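Ticket 242: Rimmont sync client drops session after idle
Status: open
Component: sync client, Linux build
Reported by: Everaldo Cavalcanti

The client logs in normally and syncs the first folder. After 10 minutes without file changes the session closes and the tray icon stays green. New files are not uploaded until the client is restarted by hand. The server log shows a clean disconnect, no error code.

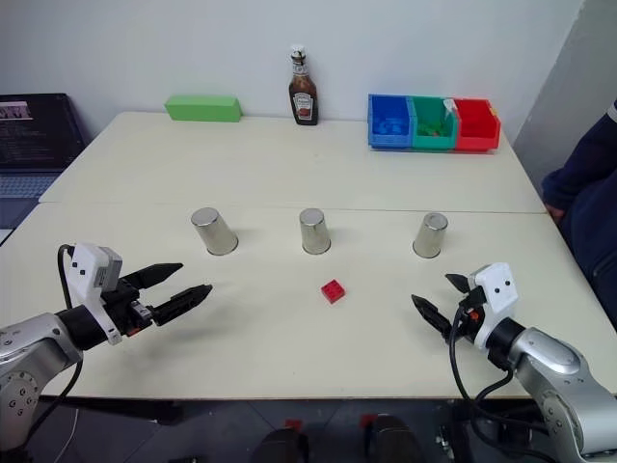 Steps so far:
Cleared the local cache and signed in again. Same result.
Moved the machine from the Erkska switch to a direct wall port. Same result.
Set keepalive to 2 minutes in the config file. The client ignores the value — the debug log still prints the default at startup.

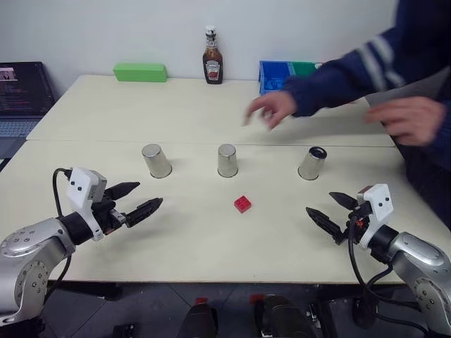

Brito: Check which config file is being read. After the March update the client looks in the user profile first and skips the system one if it finds anything there, even an empty file.

Confirmed, there was an empty file in the profile. Deleted it and restarted. The debug log now prints the keepalive value I set. Session stayed up through lunch with no changes in the folder.

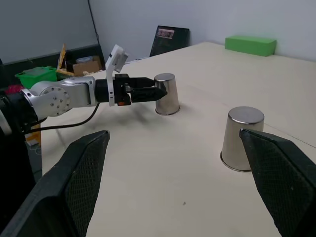 Tested on 3 machines. Two hold the session. The third, which connects through the Ulteo proxy, still drops at the same interval, so the proxy probably has its own idle limit. Proxy log requested. The tray icon staying green after a disconnect is a separate fault and needs its own ticket. Leaving this one open until the proxy log is in.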